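Posted May 26, 2024 by the list member "panelside"
Filed under: Electrical – Inspection & Code Talk
Print this message | E-mail this message

Subject: Re: Bonding at the detached garage, Tulorlow job

Quick one before I lose the afternoon. Answers under your text, trimmed the parts that were only about parking.

> Went out to the Dallach rental on Thursday. Detached garage, fed from the
> house with three wires, no separate ground that I could find. Sub panel has
> the neutrals and grounds all on one bar. Owner says it passed when it was
> built. There is also a metal water line running from the house to the
> garage. Do I write it up or leave it alone? Feeder looks to be 68 feet or
> so, in conduit for the first part and then I lose it under the slab.

Write it up. Three wire feeders to a separate building used to be allowed, but only if there was no other metal path between the two buildings. You have a water line. So that line is carrying part of the neutral current right now, all day long, and the "it passed" thing doesn't help the owner much. Maybe the pipe went in later. Somebody should look at the permit card if there is one.

I had the same setup in Raju two summers ago. Put a clamp meter on the copper line where it came thru the wall and got a reading with nothing running but a freezer. Not huge. Still, a plumber cuts into that line to put in a softener and he's holding both ends.

> Second question. Would a rod at the garage fix it? Owner got a price from
> Fateleo for one rod and a clamp, $196 installed, and wants to know if that
> takes care of it.

No. A rod is not a return path for a fault. Dirt is a lousy conductor. A hot wire touching the case of that panel with only a rod behind it may never trip anything, you just get a live box. The garage needs a grounding electrode anyway if there isn't one, so the $196 isn't wasted, but the owner should not be told it's the fix. I would say that in writing.

What he needs is a four wire feeder. Two hots, neutral, equipment ground. Then the bonding screw or strap comes out at the garage, neutrals go on their own insulated bar, grounds on a bar screwed to the can. People pull the new feeder and forget the strap and you're back where you started.

> Last thing, the conduit. Can it be the ground if it turns out to be metal
> the whole way?

Some types can, if it's really continuous and the fittings are good. Under a slab, that old? I wouldn't count on it. I opened one at the Tulorlow duplex, 69 feet of run on paper, and the elbow at the footing was rusted to lace. Pulled it by hand. If he's paying for a new feeder get the ground wire in the pipe and stop worrying about it. If the wire won't pull then he's trenching, sorry.

Also check the size of the breaker at the house end agaisnt the wire. You didn't say. And whether there's a disconnect at the garage, six throws or fewer if it's an older panel, I'd have to look up which year that got changed where you are. Call the county – they answer the phone before 9.

For the report I'd keep it short. Feeder has no separate equipment ground, metal water line present between buildings, neutral and ground joined at sub panel, recommend licensed electrician. Don't quote a code section unless you have the right year in front of you. I did that once and got a three page letter back. 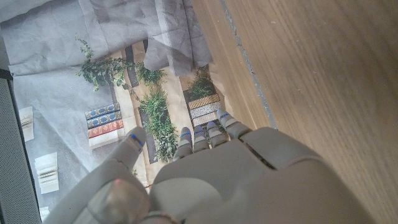 OTHER STUFF FROM THE LAST DIGEST

– Whoever asked about torque screwdrivers: yes, use one. Set it from the label on the panel door, not from memory.

– The box fill thread is up to 151 messages and I'm done reading it. Count the device as two, count all the grounds together per the table, go by the largest wire. If it's tight get a deeper box.

– Aluminum feeders, no they are not banned. Right lugs, right torque, clean cut with no nicks in the strands.

– Still looking for a dead front for an older panel, will post the model number when I get back over there. Probly not till July.

Gotta run, truck is blocking somebody. Post what the breaker size was when you get it.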